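年末の美容グッズ安全点検リスト(ひとことコメントつき)

2021年12月19日
シェア 90 コメント 4

今年もやります、コスメと美容家電の一斉点検!前回は5月にやったきりで、そのあいだに誕生日とセールがあって、引き出しがもう閉まらないんです。大掃除のついでに全部床に並べて、ひとつずつ見ていきました。

判定は「OK」「様子見」「さよなら」の3つ。去年までは「まだ使えそう」という欄もあったんですけど、そこに入れたものを結局一度も使わなかったので廃止しました。私用のメモなのでゆるいです。真似する方は、お手持ちの製品の説明書を優先してくださいね。

1. 目もと・口もと

□ マスカラ、開けてから90日以内か
判定:1本さよなら、1本OK
Stondidumの黒、大好きなんですけど開封日のシールを見たら夏でした……。ブラシを抜いたときの音もなんか重いし、油っぽいにおいもする。目に入るものなのでここは迷わずバイバイ。茶色のほうは先月おろしたばかりなので続投です。

□ リップの表面に汗みたいな粒がないか
判定:様子見
Yapのコーラル系に小さい粒がひとつ。ティッシュで拭いたらきれいになったので、とりあえず窓ぎわのトレーから引き出しに引っ越し。次に出てたらあきらめます。これ800円だったんですよ、なのに今年いちばん褒められた色で、くやしい。

□ アイライナーのキャップがカチッと閉まるか
判定:OK
音がするまで押す。以上!

□ ビューラーのゴムに切れ目がないか
判定:さよなら(ゴムだけ)
真ん中がすぱっと切れかけてました。替えゴム、本体の箱にちゃんと入ってたのに半年気づかず。まつげがはさまって痛かったの、これか〜。

2. スキンケア

□ 開封日を書いてあるか
判定:半分OK
化粧水と乳液は書いてあって、美容液は書いてない。値段が高いものほど書き忘れるのはなぜなのか。底にマスキングテープを貼って、今日から書きます。

□ 色・におい・分離
判定:1本さよなら
Gimgateのビタミン系美容液が、買ったときは透明だったのに麦茶の色に。もったいなくて腕に塗ろうかと3分くらい悩んで、やめました。残り少なかったし、供養。

□ 肌がぴりぴりした記憶がないか
判定:様子見
クレイマスク。前に使ったとき、あごのあたりが少し赤くなった気がするんですよね。寝不足の日だったからなんとも言えず、次は二の腕の内側で試してからにします。

□ 日焼け止め、去年のが混ざってないか
判定:2本さよなら
混ざってました。しかもどっちも半分残ってる!夏の私、どうして新しいのを開けたの。

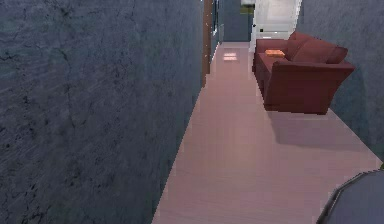
3. コンセントにつなぐもの

□ コードの根元がねじれていないか、熱くならないか
判定:OK
ヘアアイロンはGrultbyのもので、もう3年選手。毎回本体にコードをぐるぐる巻いていたのを春にやめて、ふんわり輪にして置くようにしてます。つないで5分、根元を触っても熱くなし。

□ アイロンのプレートに傷やスタイリング剤のこげつきがないか
判定:様子見
最高200度まで上がるんですけど、前髪オイルをつけたまま挟むクセがあって、うっすら茶色い跡が。冷めてから固くしぼった布で拭いたら8割とれました。

□ アイロンの置き場所
判定:OK
耐熱マットを買いました!1,000円。洗面台のふちに直置きしていた頃の自分を叱りたい。タオルの近くには置かない、スイッチを切ってもすぐポーチに入れない。

□ ドライヤーの吸い込み口のほこり
判定:OK(掃除後)
掃除前はとてもお見せできない状態でした。綿棒でくるくる取って、仕上げに掃除機。風が強くなった気がして、母に電話で自慢したら「毎月やりなさい」と言われました。はい。

□ 焦げくさいにおい、火花、変な音
判定:OK
どれもなし。もし出たらその場で抜いて、直そうとしないで買い替え。ここだけは厳しめにいきます。

□ 延長コードにまとめて挿していないか
判定:さよなら(習慣のほう)
ドライヤーとアイロンと加湿器を一本にまとめてました。冬の朝は全部同時に使うから、いちばんよくない。加湿器を別の壁のコンセントに移しました。

4. キャンドルとネイルまわり

□ 除光液のフタ、置き場所
判定:様子見
フタはしっかり閉まってるんですが、キャンドルと同じカゴに入ってました。えっ、こわ。すぐ分けて、除光液は火の気のない棚の下段へ。

□ キャンドルの芯が長すぎないか
判定:OK
Stondidumの冬限定の香り、まだ三分の一も残っていて幸せ。芯は火をつける前に5ミリくらいに切ってます。眠くなったら消す。お風呂に入る前にも消す。

□ ネイル用の小さいハサミのさび
判定:さよなら
ちょうつがいのところが赤茶色に。ずっと洗面所に置きっぱなしだったせいかな。新しいのが届くまでは爪やすりでしのぎます。

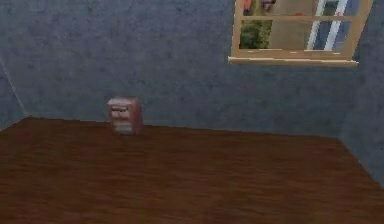
木目の床と青みがかったグレーの壁。奥に小さな箱型のもの。

5. 捨てるとき

□ 中身をそのまま流していないか
判定:OK
液体は古布に吸わせて、口をしばって可燃ごみへ。うちの地域のルールなので、お住まいのところの分別表を見てくださいね。

□ スプレー缶が残っていないか
判定:様子見
ヘアスプレーが1本、振るとちゃぷっと鳴ります。使い切ってから出したいので、しばらく毎朝前髪をカチカチにして暮らします。

□ 「さよなら」の袋を開けて戻していないか
判定:……OK
1回開けました。麦茶色の美容液ともう一度目が合って、そっと閉じました。

新しく買うのは、マスカラとハサミ、それから日焼け止め(春になってから!)。リップは来月もう一度見て、粒が出ていたら追記します。

シェアする 保存する コメント 4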